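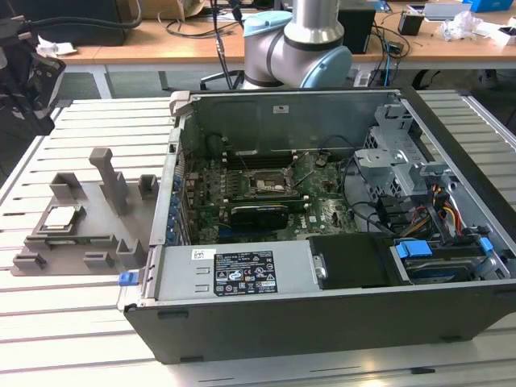
jillora_knits
I've been meaning to start this thread since September and kept putting it off, so bear with me, it's going to be a long one! My mother passed her recipe collection down to me and it lives in five different places: two tin boxes of cards, a binder, a folder of emails, and a whole lot of typed-up files that were on my dad's old desktop. That desktop is now lying on its side with the panel off and the green motherboard showing, and the socket where the processor goes is sitting there empty, so you can guess how much typing I'll be doing on that one. Luckily my brother had copied the files off back in 2021. What I want to know is how the rest of you organize family recipes so that people will really cook from them. Do you keep them exactly as written, or do you fix them up? My mother wrote things like "bake till it looks right" and I love that, but my daughter does not.

sturnden
Welcome to the club, and I'm sorry about your mom. I went through the same thing with my grandmother's cards, 152 of them once I had weeded out the doubles. My vote is fix them up. Put in the oven temperature, put in the pan size, and say what "a small can" means, because cans have shrunk since she wrote that down. I cooked each one before I typed it, which took me up to a year longer than I'd planned, but now my kids make her dumplings without calling me. I kept the cards too, in a drawer. I just don't cook from them.

Dexter Lagman
I'm going to disagree with my friend sturnden, and I hope you'll forgive me. When you fix a recipe you take the person out of it. My aunt's card for rice pudding says "stir and don't answer the phone," and somebody in the family typed it up as "stir constantly for 25 minutes." Same pudding, I suppose, but I can't hear her in it anymore. Leave the words alone. If your daughter needs an oven temperature, pencil it in the margin, the way people always have.

sturnden
Dexter, there's room for both! I put the funny bits in a note at the bottom. But a nineteen-year-old in her first apartment with one pot needs a recipe that works the first time, or she'll order a pizza and never try it again.

Dexter Lagman
At the bottom is where things go to get dropped the next time somebody copies it. I've watched it happen in my own family.

khosravi_home
Can I come at this from the practical side? Whatever you decide about the wording, scan every card first, front and back. The backs are where the good stuff is. My mother-in-law had her whole Thanksgiving seating plan on the back of a cranberry relish. Use plain backgrounds, turn off the flash, and tip the card a little if it's one of those glossy ones, or you'll lose half the handwriting to glare. I had the same trouble with anything shiny, cookie tins worst of all.

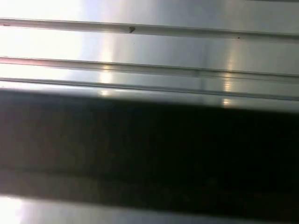 Silvery metal up close, washed out almost to white on the left.

That's the kind of glare I mean, and on a card you'd have no grandma left on that whole side. I moved my table away from the window and did my scanning after supper under the ceiling light, and it made all the difference. I did a box an evening with a cup of tea and it was a lovely way to spend a couple of weeks.

nirkmont
Seconding the backs of cards! Mine had a phone number for a man who sharpened knives and a list of what everybody weighed in the summer, which we have agreed as a family not to discuss.

One thing I'd add about sorting. Please don't do it alphabetically. I did, and nobody could find anything, since Mom called her meatloaf "Tuesday" and her coffee cake "Ruth's." I went back and sorted by when we ate it: weeknights, company, holidays, somebody is sick. That's how the family remembers food anyway. 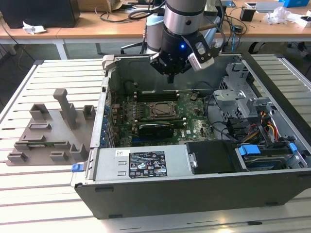
nirkmont
Adding a second post because I forgot the most important part, which is copies. Print the thing. Print more than you think you need and hand them out at the next big get-together, because paper in six kitchens is very hard to lose. A computer is fine for the typing, but any of them can end up on a work table with the side panel off and a robot arm hanging over the open case, and you don't want the only copy of the Christmas bread in there when it does. We used the cheapest spiral binding at the copy shop and put a clear cover on the front for spills.

khosravi_home
Spiral is the right answer. It lies flat on the counter. I paid extra for a hardcover one year and it snaps shut on my floury thumb every single time.

jillora_knits
Oh, you are all wonderful, I've read this twice through already. I think I'm going to try it with the scan of the card on the left page and my tidied-up version on the right, so Dexter gets her handwriting and my daughter gets her oven temperature. Sturnden, I'm a little scared of cooking every one, but I'll start with the soups. And nirkmont, "somebody is sick" is going in as a chapter - she had four kinds of chicken broth!

Dexter Lagman
Left page and right page I can live with. Make hers the bigger one.

sturnden
Start with the soups, yes. And write down what pot you used, please, I forgot to do that for the first two and had to make them over.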